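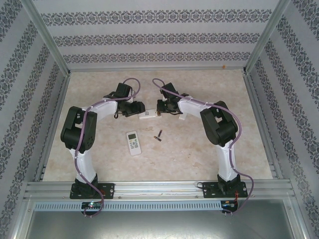 About Vadano

Vadano is a small engineering company that tests whether two-armed robots can do ordinary chores in homes and light assembly shops. We do not sell a robot. We design tasks, run them on bench-scale hardware, and report the results to the people deciding whether to build or buy something.

The question we get most often is whether machines can do this work yet. Our answer depends on the chore, the objects, and how much failure the customer can live with. A task that succeeds nine times in a row on the bench may still be useless in a kitchen if the tenth attempt ends with a part on the floor and a robot that does not notice. We therefore report failures by type and include every run, with the stop time and the reason for the stop.

What we work on

Most of our current tasks involve small household objects that need both hands. Changing the batteries in a remote control is a good case. One arm has to hold the body still while the other slides or lifts a cover, removes the old cells, places the new ones the right way around, and closes the cover again. A person does it while talking to somebody else. For a pair of parallel-jaw grippers it is a sequence of contact problems: the cover latch needs more force than the grip on a smooth plastic case will easily resist, the spring pushes the cell back out, and a cylinder lying on a flat surface rolls when touched off center.

Other tasks in the household set include folding small towels, opening screw-top jars, sorting flatware, and plugging in a charger. The shop-floor set covers fastener kitting, cable routing, label application, and loading small parts into a fixture. The two sets share more than we expected. A battery spring and a fixture clip fail in much the same way.

Where things stand

Our present position, by type of work:

Picking up a known rigid object and placing it within a loose tolerance: ready for supervised use.
Sorting known objects under steady lighting: ready for supervised use, with regular checks.
Insertion against a spring or latch: works on the bench. Recovery after a missed insertion is poor.
Cloth: slow, and sensitive to the starting position.
Anything that requires noticing that the previous step went wrong: not ready.

We revise this list when our test results change. It was last revised on Jul 17, 2021.

How we test

A task enters the program with a written start state, a written end state, and a time limit. Objects are bought retail and replaced when worn. We do not add handles, markers, or high-friction tape to make them easier to grip. If a customer wants to know how much a modified object would help, we run that as a separate task and report it under its own name.

Each task is first performed under human control to confirm that the arms can physically do it. Only then is a control policy trained and scored. A full evaluation is around 1000 attempts, spread over different starting positions. Attempts in which an operator steps in are scored as failures, including those where the operator stepped in too early.

The bench software is called Flimeck. It handles logging, arm synchronization, and scoring. Customers receive the raw logs along with the report.

People

Nermin Başaran founded the company after working in appliance testing and is responsible for the task library. Kári Gunnlaugsson runs the hardware bench, including gripper wear and calibration. Darmawan Pattinasarany leads control and policy training. Hanne Vigfúsdóttir writes the test protocols and has the final say on how an attempt is scored. Mogens Snorradóttir is the contact for shop-floor customers.

Customers and partners

Our longest-running contract is with Wivwood, a furniture hardware supplier, for kitting and bagging of fasteners. We also carry out household evaluations for Þórarinsdóttir, a service company that runs assisted-living apartments. That work began in April and concerns chores that residents find hard on their hands, among them battery covers, blister packs, and jar lids.

Working with us

A first assessment takes 3 weeks and covers up to 2 tasks. Please send the objects themselves and a short note on how the job is done now. CAD files are helpful but do not replace the parts. Proposals for cloth handling are accepted, with a longer schedule agreed in advance.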